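Moving my grandmother's recipes out of the tin

I put this off for most of the winter and finally started in April. The tin holds my grandmother's recipe cards, plus whatever my aunt added after her, and the lid no longer closes.

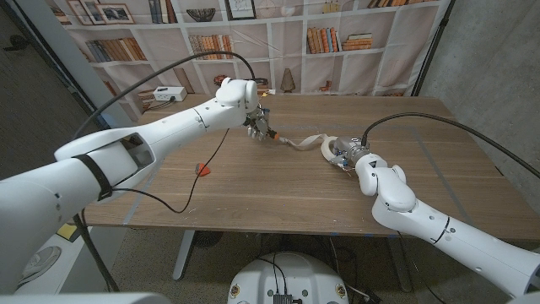
What was in there

More paper than I expected. Only part of it was recipes. The rest was shopping lists, a bus timetable for Nardale, and a letter from my great-aunt Nadine Sfeir complaining about the price of lamb in Terncombe. I kept the letter. The timetable went in the recycling, and then I took it back out, so I can't claim to be good at this.

The cards are in three different hands. My grandmother wrote small and left out anything she thought was obvious. Her lentil soup says "onions, the usual way" and gives no amount for the water. My aunt's cards are longer and have oven temperatures. The third hand I don't recognize. My cousin Shadi Khalaf thinks it belongs to a neighbor who used to trade pickles with the family.

How I'm typing them up

I copy each card exactly as written, mistakes included. Under that I write a version I can cook from, with real measurements. I tried doing only the second part at first and didn't like it. The soup stopped sounding like her.

One evening is enough for two cards if I cook them as I go. Typing alone is faster, but then I find out a month later that "a glass of flour" meant the small tea glass. I measured that glass with water and wrote the number inside the cupboard door.

So far I have 21 done. The ones with grease stains are the ones worth cooking. The clean ones are mostly desserts clipped from magazines, and I doubt anyone made them.

The semolina cake

This took me 6 tries. The card says to pour the syrup over "when ready" and doesn't say whether the cake or the syrup is meant. Hot cake with cool syrup worked best for me. Hot on hot gave me something closer to pudding. Shadi says his mother always let the cake rest in the pan overnight, and I've started doing the same.

What's left

The pickles, all of the breads, and a stack held together with a rusty clip that I haven't opened. I also need to call my aunt about a card that only says "Tuesday rice" and has no ingredients on it at all.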